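Mastum Suspends Automated Sorting at Inwood Plant After Gripper Fault

Reading time: 3 minutes

INWOOD — Mastum has suspended automated parts sorting at its Inwood plant following a fault in which a robot released a sheet-metal plate outside its assigned drop area. No injuries were reported. The company said the robot will remain out of regular production until a review of the gripper controls and the guarding around the station has been completed.

The fault occurred shortly before 4:00 a.m. during an overnight run in December. According to a notice issued to employees, the robot had picked up a plate and was moving it toward a finished-parts rack when the gripper opened early. The plate struck the inside of the station's guard and slid through a gap at floor level into a marked walkway. An operator at the next station pressed the emergency stop. The walkway was not in use at the time.

Gergely Medve, director of operations at the Inwood plant, said production records show that the robot had completed 481 picks during the shift before the release. The control system had logged seven low-grip warnings in the same period. Under the settings then in use, those warnings were recorded but did not stop the machine.

"The warnings should have brought a person to the station," Medve said in a written statement. "They were stored in a log that is read at the end of the shift. We have changed that setting at every station where a robot handles metal parts."

The Inwood station sorts stamped plates, brackets and small fittings before they are sent to assembly. Many of the plates have raised channels and cutouts, which reduce the flat area available to the finger pads. Mastum said its review will consider whether the grip positions programmed for these parts leave enough contact on each side.
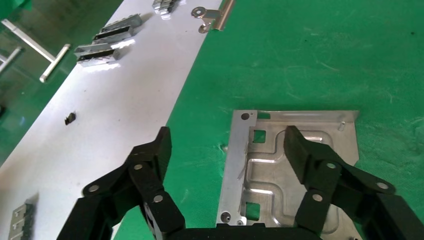 WORKPLACE SAFETY

Hoekstra, the engineering firm that installed the station, has been asked to examine the gripper and its control software. In a preliminary report delivered to the plant, the firm found that the grip force had been lowered during a changeover to a thinner plate and was not restored when the earlier part returned to the schedule. The report also noted wear on one of the finger pads. Hoekstra has not determined whether the wear contributed to the release.

The gap beneath the guard measured around 18 inches wide. It had been left after a conveyor was removed from the station and did not appear on the most recent safety drawing. Mastum said the opening has been closed with a fixed panel and that guards at its other robot stations are being checked against current drawings.

Lilla Illés, who oversees workplace safety for the company, said employees had followed the correct procedure once the plate left the station. The emergency stop was pressed, power to the robot was locked out and the area was closed until a supervisor arrived. She said the company would not fault employees for stopping a machine over a suspected grip problem.

Sorting is being done by hand in the meantime, with cut-resistant gloves required at the benches. Four employees have been reassigned from packing to cover the work. Deliveries to Teta, the plant's largest customer for bracket assemblies, are expected to continue on the current schedule, although some smaller orders may ship later than planned.

Before the station returns to service, Hoekstra will carry out a series of supervised test picks with each part type handled at Inwood. Grip settings will be tied to part numbers, and a changeover will require sign-off from both the operator and the shift supervisor. Mastum has not set a restart date. Employees with questions about temporary assignments have been directed to their shift supervisors.

Last updated: 2:40 p.m.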